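Gritus opens second round of hand movement recording for its household learning system

Gritus has begun a second round of recording everyday hand tasks, which will be used to train the software behind its household robot arm. Sessions started on Monday and will run until December in the ground-floor seating area of the Cemden building, between the stone walls and the café chairs.

The first round produced 3,196 usable examples, most of them of people folding, smoothing and moving clothes. The second round keeps the same kinds of task but brings in new people and a less tidy setting. Wearers work in ordinary clothes while other visitors sit, stand and walk nearby.

Two sorts of recording are being made. In one, the person uses a hand-held gripper tool with its own wide-angle camera. In the other, they wear a sensor glove and work with their own fingers.
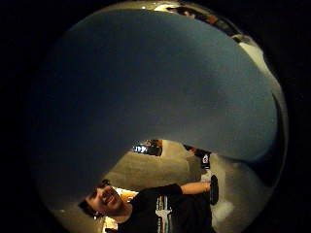
View from the camera on the hand-held gripper during a session at Cemden.

"The first set was very clean, and the system learned to expect clean," said Elaheh Kermani, who leads data work at Gritus. "We had a plain table and a plain background every time. Homes are not like that - people put their phone down next to the washing and carry on."

The glove recordings take place at a round table large enough for a garment to be spread out, with the recording equipment kept on the same surface. A patterned marker on the back of the glove lets the fixed camera follow where the hand is and which way it is turned.
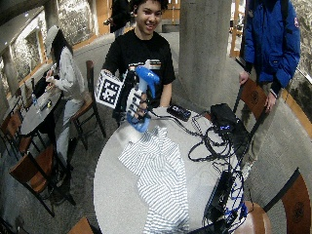
Each person is booked for some 51 minutes, including the time needed to fit the glove and check its readings. They are given the task but not told how to do it. Someone who folds a sleeve in first and someone who rolls the whole garment up are both kept in the set, and failed attempts are kept too, marked as such.

Striped and checked fabrics have been added for this round. In the first round the software often lost track of a fold when the pattern changed direction, and 13 of the task types had to be recorded again. 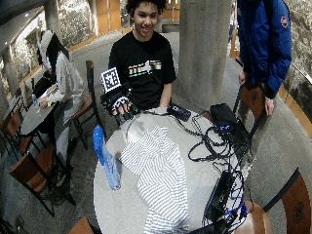 A striped cloth on the table during a sensor glove session.

Tahmineh Zarei, who runs the sessions, said most wearers needed a few minutes to get used to the glove. "They move stiffly at first, then they start chatting and forget it. We label the early part separately so it can be left out of training."

The recordings will be checked and labelled by Bukero, which also handled the first round. Gritus expects to start training on the combined set once labelling is finished, and will test the result on six tasks.

People who would like to take part can ask for a place at the Cemden front desk. No experience is needed. Wearers must be 18 or over and will be asked to sign a consent form covering video and hand movement data.

Media contact: Nandini Kurian, Gritus press office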